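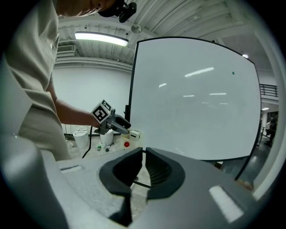 Whiteboard on its black frame, main floor, Dradmont.

About Ravn

Ravn fits out and maintains shared work floors. The company supplies the ordinary equipment of a working room: whiteboards on frames, bins, wall fittings, lighting and the furniture that goes between them. Most of our clients are workshops, colleges and small engineering offices that moved into former industrial buildings and kept the exposed ceilings.

The company was founded in Ikthorpe by Mathis Ferrand, who still signs off every floor plan. Our present site at Dradmont has 2,770 square feet on two levels and serves as office, store and test floor. Products are used there in daily work before they enter the catalog.

Whiteboards

Freestanding boards are the larger part of the business. Our Korari series is a white writing surface on a metal frame, available in 12 sizes. Each board is checked for three things before it ships:

Flatness of the panel, measured corner to corner.
Stability of the frame on an uneven floor.
Glare under fluorescent fixtures. A glossy surface shows ceiling lights as bright streaks, and the angle of the board should be set on site with the lights on.

Boards can be ordered without casters. Replacement panels are stocked for every size – the frame normally outlasts the surface.

Bins and floor layout

We specify white bins in two heights, placed together near the point of use. General waste goes in the taller bin and paper in the shorter one. Cables that cross a walkway are listed on the floor plan and rerouted or covered during installation.

Service

Maintenance contracts cover 249 rooms at present. A standard visit includes cleaning of boards, tightening of frame joints, replacement of light tubes and inspection of air conditioning vents and railings. Findings are sent to the client in writing within two working days.

The Dradmont floor is open to clients by appointment. Group visits resume in May.

Page last revised Apr 4, 2021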